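Chapter 7
Choosing a Gripper Without Losing the Argument

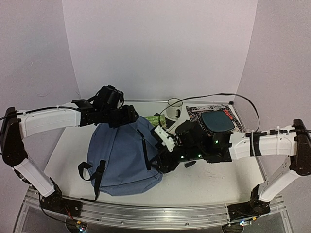 7.1 The Trouble with Soft Things

Every gripper catalog contains a cube. It is a very good cube, with flat sides and sharp corners, and every gripper in the catalog can pick it up. If your working life consists of cubes you may skip to Chapter 8, with our envy.

The rest of us deal with objects like the backpack. A backpack has a shape only in the sense that a cloud does. Push on one side and the fabric wrinkles where you pushed, the far side bulges to make up for it, and a strap you had forgotten slides toward the front of the table. The position you measured a second ago now belongs to a different bag. Two arms, taking hold from opposite sides, can share the problem between them. They can also double it.

Students who come to this chapter from Chapter 6 will have spent several weeks on joint angles, reach, and the pleasant fiction that the arm ends in a point. It ends in a gripper. The gripper has width, weight, a cable or two, and opinions about friction. Most of the arguments you will have in a lab are about this last stretch of hardware, and most of them are conducted without data. The purpose of this chapter is to supply you with some data, so that your arguments will at least be longer.

7.2 How People Usually Choose

There are three traditional methods for selecting a gripper. The first is to use whatever came in the box. The second is to buy the one a neighboring lab has, on the theory that they must have compared several. (They used the one that came in the box.) The third is to hold a demonstration, in which each candidate lifts an object chosen by the person who prefers that candidate.

The authors have used all three. When the Siltport workshop bought its first pair of fingers from Frandsen, the deciding trial was a single lift of a tape measure, repeated until it worked and then written down. The fingers were perfectly decent. They stayed on the arms for two years, and in that time were blamed for a loose base mount, a bad power supply, and a calibration file that had been copied from the wrong arm.

Ximena Lagos, who ran the bench in those years, eventually taped a notice to the wall that read WHAT ELSE DID YOU CHANGE? Her question will follow you through the rest of this book. It is the whole of experimental method in five words, and it has never made anyone popular.

7.3 What a Fair Comparison Holds Still

Suppose you want to compare two sets of fingers, which we will call set A and set B, on a two-arm bench of the kind shown at the head of the chapter. Both arms ride on one aluminum rail. There are walls on three sides and a white surface that shows you where everything is, including the scuffs. You swap A for B, run the same task, and see which does better. What could have changed besides the fingers?

The tool length, to begin with. If B is longer than A by the thickness of a pencil and nobody updates the tool offset, B will spend the afternoon pressing into the table and will be reported as clumsy. The closing force comes next, for the same motor current does not give the same squeeze through a different linkage. Then there is the weight at the wrist, and the cables. A cable that arcs over the back of the table is a small spring attached to your experiment, and it pulls differently depending on where the arm is. Tape and cable ties help. They should be put on before the trials start and left alone until the trials are over, however much they offend you.

The clutter counts too. A mug, a book, or a patterned mat at the back of the table gives the arms something to avoid and the camera something to be confused by. This is fine, and for many tasks it is the whole point. But a glass mug that was there for A must be there for B, in the same place. Mark the spot. Do not drink from the mug.

7.4 The Operator Is Part of the Equipment

If a person is steering the arms, that person gets better with practice. Run all of A in the morning and all of B after lunch, and you will discover that B is superior. Run them the other way around and you will discover the reverse, with equal confidence and a nicer chart.

The remedy is to mix the order. In the Randamura trials, which we will follow through this chapter, the two sets of fingers were swapped after every block of 20 attempts, and a coin decided which set opened the day. The swapping was tedious and wore out one screwdriver. It also removed most of an advantage that had looked solid enough in the pilot runs for somebody to have started the slides.

The full Randamura log holds 2797 attempts. Of these, 334 were thrown out before analysis under rules written down in advance: a dropped connection, an object placed off its mark, a person leaning on the table. Another 107 were ones the team would very much have liked to throw out and could find no rule against. Those stayed in. You will meet them again in Section 7.9, where they turn out to be the interesting part.

7.5 Deciding What Counts as a Grasp

Before you can count successes you need to say what one is, and with soft objects this is harder than it sounds. Jaws pressed onto fabric are in contact with a bag. Whether they are holding it is a separate matter, and a still photograph will not settle it. Contact, hold, lift, and carry are four different claims. A gripper may be excellent at the first and hopeless at the fourth, and a loosely written report will call this a success.

We use the following terms throughout the chapter.

Contact: some part of the finger touches the object.
Hold: the object resists a small, fixed pull away from the gripper.
Lift: the object clears the surface completely, straps included.
Carry: the object reaches the target without being regrasped.

The words "straps included" were added in August, after a spirited discussion of the Rolero results. One reader had scored a bag as lifted while its strap was still trailing on the table. A second reader had not. Both had been scoring for a week.

7.6 Before You Read On

Pick a soft object within reach, such as a jacket or a bag of rice. Write down, in one sentence, what it would mean for a two-finger gripper to have grasped it. Give the sentence to a classmate and ask for a case that meets your wording and is plainly a failure. Allow five minutes. Most sentences last two.

Keep the sentence anyway. You will need it for the bench exercise in Section 7.7, in which you will write a scoring sheet, hand it to someone who has not heard you explain it, and find out what it says.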